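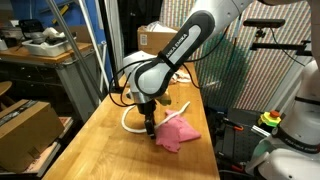
Lilian Temba thinks the arm is the cheap part. Her view, after two budget rounds at Rundero, is that a buyer who asks what a robot costs has asked the wrong question and will get a pleasant answer to it.

The pleasant answer is what vendors bring to Pudulitz, where the textile sorting firm Rathjen has spent most of a year deciding whether to automate one bench. The first quote fit on a page. The second, which Mimoza Papadopoulos in purchasing insisted on, ran to 13 pages and had lines for the gripper, the depth camera, the emergency stops, the cabling, the floor work, the training and something called "application support" at a day rate.

Cloth is where I start to doubt the whole pitch. A steel bracket is the same shape every time you pick it up. A rag isn't, and the price of that difference rarely shows up under hardware. It shows up as engineering hours, and those are quoted with a straight face as an estimate.

Rainer Sauerland, who sells integration work for Itham, told me 40 days of setup would do for a bench of mixed fabric. I asked what happens on day 41. He said they would "scope a second phase." I have yet to see a budget with a second phase in it.

Papadopoulos now wants three things in writing before September: an acceptance test using the firm's own laundry, a fixed price for spare fingertips, and the name of whoever answers the phone at night. Two bidders have agreed to the spare parts. One has agreed to the test - with its own cloth.

Jörg Pfeiffer, who runs the sorting floor, has asked for a nine-week rental instead. It costs more per month and the finance office hates it. He can send it back, though, and so far that is the only line in the folder I believe.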